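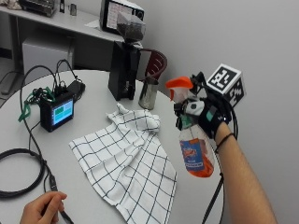
CUADERNO DE TALLER – ENCUADERNACIÓN

2021-05-28. Engrudo, lote 9. 66 g de almidón en 1000 ml de agua, cocido a fuego bajo. Queda más espeso que el anterior y tira del pincel. Octavio Leiva lo prefiere así para los lomos.

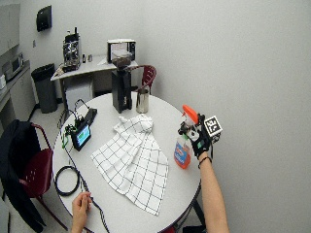 El papel Didley se ondula al encolar a contrafibra. Probar a humedecerlo antes por el reverso, muy poco. Para eso vale un pulverizador de gatillo como el naranja, y un paño de cocina de cuadrícula como el de la mesa para recoger el exceso – sin frotar.

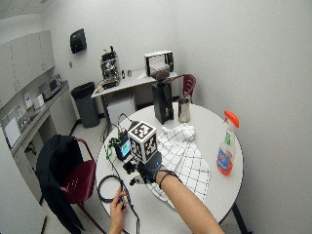

A favor de fibra no da problemas. Dejar 10 pliegos bajo peso hasta mañana y comparar con los de Wattimena.

Irfan Lumbantobing pide las tapas para June; confirmar si es tela o papel.

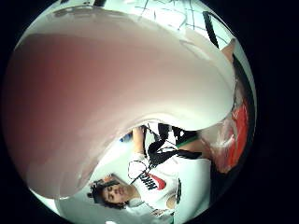
Vista circular, mano en primer término.

Pendiente: colar el resto del engrudo y lavar los pinceles.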